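Group project report, robotics module
Effect of wrist view history on dish unloading and loading policy

What we wanted to find out

Our question was simple. If you train an arm by copying human demos, does it help to give it the last few wrist camera frames instead of just the newest one? Papers go both ways on this. We had one term, one kitchen and one dexterous hand, so we picked dishwasher jobs, as the racks are fiddly and the hand blocks its own view a lot.

Method

Rizal Pangaribuan did the teleop, I did most of the training runs. 1022 demos recorded in total. 22 thrown out (dropped packets, one where the log clock jumped), leaving 1000 for training. Then 200 test trials, split evenly between the two policies. Start poses came off a shuffled list so neither policy got the easy ones.

Policy A: single wrist frame plus joint angles. Policy B: same but with a stack of 5 frames. Same network otherwise, same learning rate, same number of steps. We called the training code Mullow, mostly so the folders had a name.

A trial counts as a success if the dish ends up in a rack slot, or on the counter for unloading, and stays there after the fingers open. Dropped or wedged = fail. Timeouts = fail too, we argued over that but kept it strict.

Grasping

Big rounded dishes were the main worry. Grip has to come from opposite sides and the dish then fills most of the wrist view, so the policy is nearly blind just when it needs to line up with the tines.

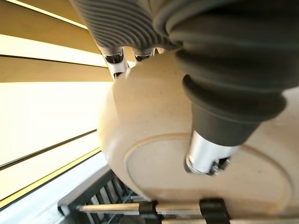 Policy A did badly in that phase. It tended to stop above the rack and dither, small moves left and right, then let go too early. Policy B had older frames from before the dish got in the way and carried on down more often. Out of 100 trials each, A managed 58 and B managed 71. Not a massive gap, but it held when we split the trials by dish type.

We also tried B with the older frames blanked out at test time. It dropped below A, 49 out of 100 on a repeat set (not part of the main trials). So it really was using them. Could also just be that blank frames are weird input for it, can't rule that out.

Lighting and backgrounds

Should of planned this better. The demos were mostly done in the afternoon and some of the tests ran on into the evening. Colour jitter was on in training but only weakly. Bright surfaces near the hand were the bit that bothered us, reflections too, they shift as the wrist tilts and the encoder seems to latch on to them. 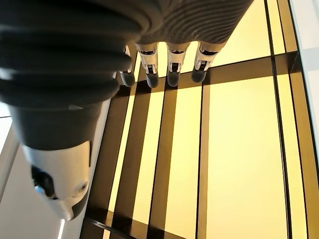

Turned the jitter up and retrained both. A improved slightly, B hardly moved. No time to do the full trial set again so those are short runs and not in the results above. Also found that Costa, our frame logging script, was writing some wrist frames one step late. Fixed before the final training, but the early plots in our mid-term talk are wrong, please ignore them.

Reaching into the racks

Most remaining failures are here, for both policies. Fingertips catch on wire, or the hand comes in too steep and the wrist ends up over the door edge with no room to turn. Frame history doesnt help much, the information was never in view to begin with. A second fixed camera might. We had one working for a bit but the calibration drifted and we dropped it.
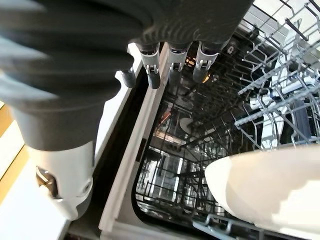
Hannelore Mayrhofer read the draft and wrote back that she wouldn't blame the camera yet. Her point was that the demos hardly ever show a recovery after a snag, so neither policy has seen what to do next, and extra views can't teach that. She wanted a small set of deliberate near misses added before any new hardware.

Fair enough. We went back through a handful of demos and Rizal does avoid the wires very neatly, which is good driving but poor teaching data. Recording recovery demos is now first on the list for whoever takes this on.

Problems / left over

One kitchen only. One operator only. Same dishes in training and test, so no claims about new ones. Stack length was picked by guess, we never tried shorter or longer. Raw trial sheets are in the shared folder, in the trials tab.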